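The physio who doesn't believe your knee tape

A long-serving sports physiotherapist on ice baths, return dates and why most injury bulletins should be read with one eye shut

The physiotherapist asks for two things before we start. The first is that the name stays out of it, because the players would work out who was being talked about. The second is that I stop calling it "sports science" for the length of the conversation.

"Call it physio," comes the instruction. "Science is when you might be wrong and you go and check. A lot of what I've done on touchlines was guessing in a tracksuit."

That tracksuit has been worn for 16 seasons, most of them in rugby, with a couple of winters in indoor hockey that are remembered mainly for the ankles. The current job is with Dawber, a second-tier club with a first-tier opinion of itself, where preseason is well under way and four of the starting pack are already doing their running in the pool.

I came with a list of questions about recovery gadgets. We got to them eventually. The talk began with the word "doubtful."

"A player is listed as doubtful when the coach doesn't want the other side to know," the physio says. "Or when the player hasn't told us the truth yet, or when I haven't told the coach. I have seen a man listed as doubtful who was on a plane to a cousin's wedding. He'd been given the weekend off. The local paper ran a whole paragraph on his hamstring."

So the injury bulletins are made up?

"They're written by somebody who wants something. Read them like that."

I suggest that supporters mostly want a date. When is the fly-half back, will he make the derby, is it worth buying the ticket. The physio pulls a face.

"I stopped giving dates. I'll give you a list of things he has to be able to do. Hop on it, land on it, cut off it, get tackled on it when he's tired. If he does them all, he's back. The coach hears all that, nods, and then asks me what date. Every time. I've had this conversation in October with the rain coming in sideways and a man standing there in shorts waiting for me to say a number."

And do you say one?

"In the end, yes. I say one and I add two weeks, and he takes two weeks off it, and we're both back where we started."
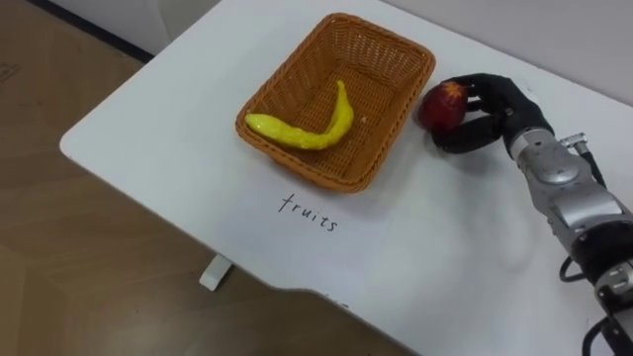

Fruits, by the basket.

The club's food is a sore point. Dawber changed its match-day eating plan last season after a consultant's visit, and the physio, who sat through the presentation at the back with folded arms, is still annoyed by how much was claimed for it.

"He put up a slide that said injuries would come down by a third if the boys ate properly. A third of what? Over how long? We'd had a bad year because two props fell on the same flanker. I don't know what breakfast fixes that."

But surely eating better is a good idea?

"Of course it is. My mother could have told them that for nothing. Eat a meal, drink some water, go to bed. I object to the invoice."

Bed comes up a lot. If there is one thing the physio will argue for without a raised eyebrow, it's sleep, and even here the enthusiasm has limits. Two years ago the club handed out wrist trackers made by a firm called Groka, which gave each player a readiness score every morning. The staff were to use the scores to decide who trained and who rested.

"By the third week I had lads coming in worried. They'd slept fine, they felt fine, and the watch said 'poor.' So now they felt poor. I had a center, big strong boy, who told me he couldn't squat because he was an orange. I said, you're not an orange, you're a center, pick it up."

The trackers also made liars of them. One of the younger backs found that if he took his off before going out and put it on when he got home, the thing assumed he had been lying perfectly still. He got his best score of the year the morning after the end-of-season party.

What happened to the trackers?

"Drawer."

We move to the treatment room, which smells of liniment and old carpet. There's a couch with a split in the vinyl, a sink, a shelf of strapping tape in four colors. I ask about the colors. The physio says the players have favorites, that one of them won't go out without the blue, and that the blue was on offer.

"Tape does a bit on an ankle. On a shoulder, I think it mostly tells the other team which shoulder to hit. But if a player believes in it I'm not going to stand there at ten to three giving him a lecture. I tape it. I've taped things that had nothing wrong with them."

Isn't that dishonest?

There is a long pause. "A bit. I've thought about that. If he asks me straight out whether it works, I tell him. They don't ask."

I'm less sure about this than the physio seems to be. A club that laughs at the consultant's slide and then straps a healthy shoulder for luck is having it both ways, and I say so. It's taken well enough.

"Fair. But I'm not charging him for the slide."

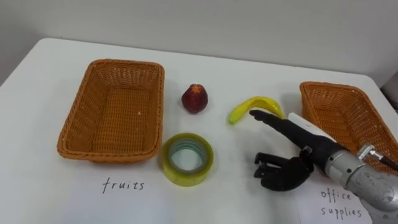
The ice bath, to my surprise, gets a partial pardon. The club owns one, bought secondhand from Trerkik, the gym chain, when it closed its branch by the ring road. The players complain about it and use it constantly. The physio has read what there is to read and thinks the case for it is thin, with a decent argument that using it after weights might do more harm than good. So it's out of bounds on gym days and allowed after matches.

"They get in together and moan together. I think there might be something in that. I couldn't prove it to you. If a salesman said it to me I'd throw him out."

Salesmen do visit. Wuvberg, which makes inflatable compression boots, sent a pair on trial and then a polite reminder, and then a less polite one. The boots are comfortable, everyone agrees. One of the coaches fell asleep in them. When the physio asked the company for evidence that they shortened recovery, what arrived was a folder of testimonials and a graph.

"The graph had no numbers up the side. It just went up. I rang and asked what it was measuring and the girl was very nice and said she'd get back to me."

Did she?

"She sent a discount code."

It would be easy to write all this up as a grumpy old hand who hates anything with a plug on it, and I half expected to. The physio's own records make that harder. They're kept in plain ruled notebooks, one a season, and they go into a level of detail I've rarely seen at a club this size: every complaint, which session it came after, how much running had been done in the days before it, when the player trained fully again and whether the same thing went a second time. Last season's runs to 156 entries. A good many say only "sore" with a body part next to it.

"People think I don't like numbers. I like numbers fine. I like to know who wrote them down."

What the notebooks suggest, read cautiously, is dull. Injuries bunch up after the weeks when training load jumps, such as the first fortnight back or the week after a heavy defeat when the coach wants to make a point. The physio has shown this to three head coaches. The first was interested, the second said he'd played through worse, and the third, the current one, has agreed to cut out what the players call the punishment session. Whether he'll stick to it after a bad loss is another matter.

"Ask me when we've had a bad loss."

I point out that one club's notebooks, kept by one person with a theory, aren't exactly proof either.

"No, they're not. That's why I said 'suggest.' You said it first, mind. I'd probably have said 'might.'"

There have been mistakes, and they're offered up without much prompting. The worst was a knee. A winger, 96 minutes of rugby in his legs after an extra-time cup tie, told the physio it felt "a bit loose" and was sent home with a bag of ice. He should have gone for a scan that night. He went four days later, once he'd trained on it, and missed the rest of the year.

"He came back. He's fine, he's got kids, he coaches. He's never said a word to me about it. But I was tired and it was late and he was walking all right, and I let the walking all right persuade me. So now if somebody says loose, they get scanned. I don't care if it's their tooth."

Does that mean more scans than necessary?

"Yes. The chairman mentions it."

The season opens at home, and Dawber's first squad bulletin has gone up on the club website, dated 1st August. It lists one player as "progressing well" and another as "being managed." I read both out and ask for a translation.

"Progressing well means he's had the operation. Being managed means it hurts."

And the fly-half, who isn't mentioned at all?

The physio gets up, checks the corridor, and shuts the door. Then comes a shrug, and a look over at the shelf with the tape on it.

"Doubtful," says the physio, and goes off to see who's still in the pool.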